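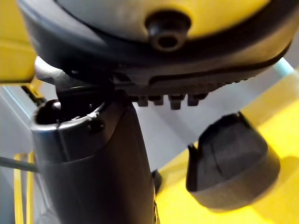

Could it do a whole shift by itself? Not one I'd put my name to.

Bakari Mbwambo wrote that on the form and Nelly Ccori read it upside down.

"Arkton are paying us to be fair," she said.

"That is fair."

The brochure said 900 trays a shift. Bakari had packed trays at Kinyua for eight years and never met the person who did 900. He turned the page – question 2 was hers.
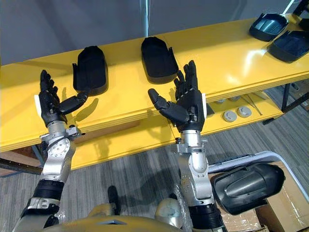
Would you trust it with the washing-up at home? Only with plates I already disliked.

"You can't put that," Bakari said.

"You put yours."

She had a drawer of gadgets at home that were going to save her time. She still peeled potatoes with a knife.

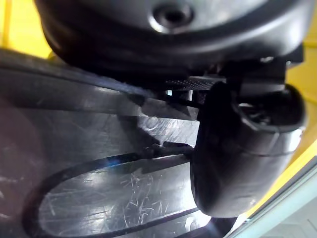 The man from Arkton came back with three coffees and asked how they were getting on.

"Nearly there," said Nelly.

"That's what we say," he said, and sat down to wait.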